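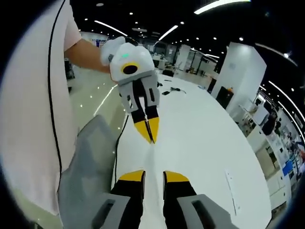
Choosing a worktable is mostly a matter of the top, says the woman who runs the Carnby workroom supply shop in Ukberg. She has sold tables, benches and stools to small workrooms for long enough to have opinions on all of them, and she gave us most of an hour on Friday before the shop opened. Her own preference is for white. With a white tabletop you can see what is on it, she says, and anything dark stands out at once, whether it's a black cable coming down over the table edge or a screw the size of a grain of rice. A white glove is harder to pick out against it, but people don't often lose track of their hands.

"Customers come in wanting wood," she said. "They have a picture in their head of an old bench. And that's fine for some jobs. But if you sort small parts, or you fold, or you pack, you want to see the edges of things. I ask them what color the stuff is that they work with. Usually it's dark or it's mixed. So I say white."

The drawback is the cleaning. A white top shows pencil, tea and glue. She tells buyers to wipe it down at the end of the day with a damp cloth and a drop of dish soap, then go over it with a dry one. She doesn't sell sprays. Her suppliers have tried to get her to carry one, and she has a shelf of samples in the back that she uses on the shop windows.

The table she sells most is called the Ola. It is 30 inches deep, and she was firm on that point.

"Thirty-four is too much for most people. You get a strip at the back that you can't reach without standing up, and it fills up with junk. Tape, cups, somebody's keys. With 30 you use the whole thing."

She made an exception for tables where two people work from opposite sides. There she goes to 47 inches, which leaves each person a work area and a bit in the middle where things can be passed across. She used to sell a wider one for this. Two of them came back.

We asked about cables, as our own office is bad for them. She doesn't like holes drilled in the top. In her view a cable that hangs over the edge is all right if it hangs where no one's knees or elbows go, and if there is some slack in it. A cable pulled tight will drag whatever is on the end of it off the table sooner or later. One that drops from above is better for some work, she said, but it needs to come down at the side and not over the middle.

"Look at where your arm goes when you reach. Then put the cable somewhere else. I don't have a better rule than that."

Light was the next subject. A white top under a bright lamp can be hard on the eyes, and she has had complaints. She suggests a matte finish and a lamp set off to one side, with an ordinary ceiling light also on. She had one customer who painted his top gray after a month. He has been happy with it, though the paint chips.

On clothing she had less to say than we expected. Short sleeves are good, or sleeves that button. Loose cuffs sweep small things onto the floor. Gloves are fine if they fit – she keeps a box by the register and makes people try them on before they buy a pack.

Most of her tops come from Sumampouw, a firm she has dealt with since the shop was in its first building. They cut to size and deliver on the first of the month. Prices start at 200 dollars for a top alone. Legs are extra, and she will sell you a top with no legs if you have something to rest it on. A pair of filing cabinets will do, provided they are the same height. She has sold tops to people who said they were and then came back for shims.

She does not do assembly. She did once, and spent too many evenings in other people's garages.

What would she tell someone setting up a first workroom? She thought about this for a while.

"Buy the table last. Work on the floor or on a door or whatever you've got for two weeks. Then measure how much room you used. People buy for the work they plan to do and it's never that much. And get a stool you can push right under."

New stock arrives in September, including a narrower version of the Ola for hallways and closets. She hasn't decided on a price. There will be gray tops as well, on account of the man with the paint.

Print
E-mail this page

Contact us | Copyright Ukberg Workroom Pages, all rights reserved | Back to top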